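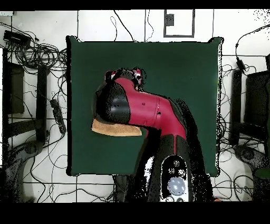 Arm for towel folding: second one now, or wait for the new budget year?

druridbridge_ops
Posted August 19, 2023

We run laundry for small hotels and have one arm on trial, working on single towels on a table. Woltix quoted us on a second arm and the price holds until September. I have to decide whether to ask for it now or spend the money on everything that goes around the first one. The quote covers arm, gripper and controller. It does not cover the table, guarding, spares or training.

Has anyone here bought two at once for cloth work? What did you leave out of the budget?

hivis_fan
Don't buy the second one yet. We bought a pair and the second sat in its crate for 5 months while we sorted out the first. Towels are hard. Every one lands in a different heap and a demo with flat cloth tells you very little.

druridbridge_ops
We don't start with flat ones. A typical starting point on our table: 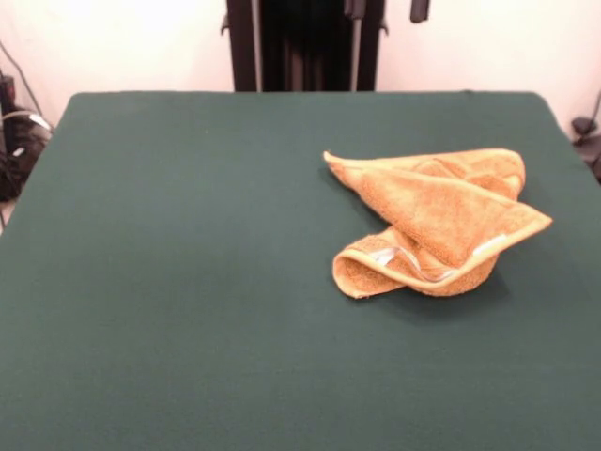 Orange towel, green cloth, no arm in view.

The color contrast was deliberate. White towels on a pale table were a mess. Most of what we wash is white though, so that still has to be tested.

Mohit Rawat
I disagree with hivis_fan. If the price is held, the second arm is the cheap part. One arm can pick up a corner but you will want two to hold a towel by both ends. Going back for approval a second time costs more than the crate sitting there. I would put in for both and set aside 15 percent of the total for fingers, cables and mounts.

hivis_fan
15 is low for cloth. We were closer to double that once we added cable trays and a decent bench. Finger tips were their own line on our second request.

tablesaw_pete
Ask Woltix what happens to the hold price if you order the arm without the controller. Urquhart let us do that and we shared one controller for a while. No idea if Woltix will.

druridbridge_ops
Good question, I'll ask on Monday. On fingers, we have the plain two-finger gripper. They are thin with rounded ends and I have a quote for 3 spare sets. Same towel with the gripper down at the fold:

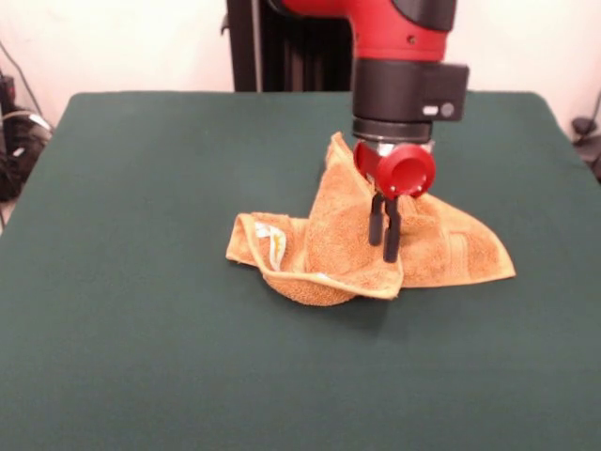

Mohit Rawat
Three sets is plenty for a trial. Put the rest toward cable management and a service visit. And get the lead time in writing. Ours was given as 10 weeks and the quote had nothing to hold them to it.

hivis_fan
Agree on the lead time. Still say one arm until you have it working on white towels.

druridbridge_ops
I may ask for both as separate lines, so finance can approve the first and park the second. Will post what Woltix says about the controller.

tablesaw_pete
Separate lines worked for us. Put the training with the first one or it gets parked too.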